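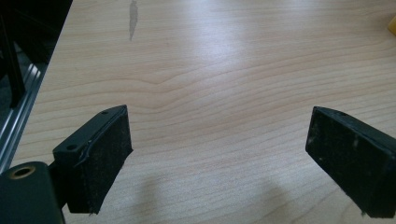

For a long time I wanted to spend a winter week on an island where there is not much to do, and in January 2020 I finally went to Arero. The ferry leaves from Pama once a day and the crossing takes six hours, so you arrive when it is already getting dark. I plan my trips at the table, always with a paper map, and the pale wood has a grain that bends and ripples in the middle a little like the lines of height on a walking map. Arero is nearly as wavy as that. The highest point, Nel, is only 822 metres, but you start from the sea, so you must climb every one of them.

I stayed in a guest house behind the harbour in Pama's smaller sister port, Grellix, on the west side of the island. The room cost 103 for the whole stay with breakfast, which I found very fair. In summer they ask more, and from April you should book before you come. In winter you simply telephone and they tell you which room has the better heater. Take that one, even if the other has the view.

## What to pack

I took too many clothes and too few small things. The guest houses give towels, but in two of the places where I asked there was no soap and no shampoo, and the shop in Grellix closes at noon. 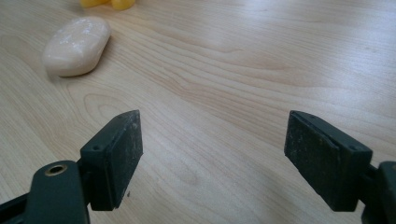 So bring your own, and a small box to carry it in. I also recommend thick socks, a torch with fresh batteries and something to read for the ferry, where the television shows only the weather. Cash is necessary. The machine beside the church was out of order all the time I was there.

## Walking up Nel

The path begins behind the old salt store and is marked with yellow paint. For the first hour it goes between stone walls and is easy. Then the walls stop, and the wind can be quite unpleasant. I needed about 6 hours up and down, with a long rest for my sandwiches, but I am a slow walker and I like to look at plants.

From the top I could see both ports and the ferry coming in. On my first attempt I saw only cloud and turned back at the last wall, and I do not regret it, the stones there are very slippery.

The bus back to the ferry leaves from the fish market at half past seven in the morning. The timetable on the wall says eight, but it is the summer one.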